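About Clevau

Clevau is a small company which sorts, packs and sends instrument sets for clinics, dental offices and veterinary schools. We were founded by Nelli Kokkonen, who worked before as an operating room nurse and was tired of opening trays where the scissors lay under everything else.

Our work is simple to explain. A customer tells us what must be in the tray, and we take care that it is there, in the same order every time.
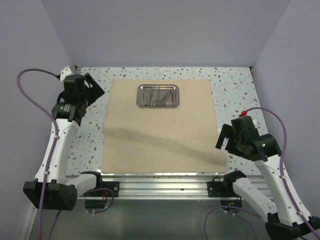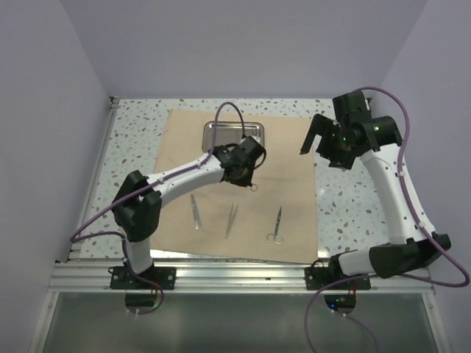 Steel trays and hand instruments on our speckled worktop.

We like a plain surface. A thin pair of tweezers is easy to lose on a busy table, so we lay a sheet under the work and keep away everything that does not belong to the set. Finger rings point to the same side, tips are checked one by one, and long pieces lie parallel when they go in the tray. If a customer wishes another order - and some surgeons have very strong wishes - we write it on the set card and follow it.

Today we keep 220 different set cards in our archive. The smallest set has 5 pieces and the largest has 89. Some of the cards are for customers who order only once per year, but we do not throw them away.

Tyyne Hirvonen is responsible for training. She teaches our new colleagues the names of the instruments, how to hold them without touching the tips, and how to see a joint that begins to be stiff. She also gives a course for students each June. The group is small, so please write to her early if you would like to take part.

What we do not do: we do not sharpen or repair. Damaged pieces are put in a separate bag, marked, and returned to you with a note.

We serve nearly 17 regular customers, among them the Moncrieff animal clinic and the dental school Gosex. New customers are welcome, also with only one tray. Send us your list, and we will answer with questions and a price.

Page last updated: 31/12/2018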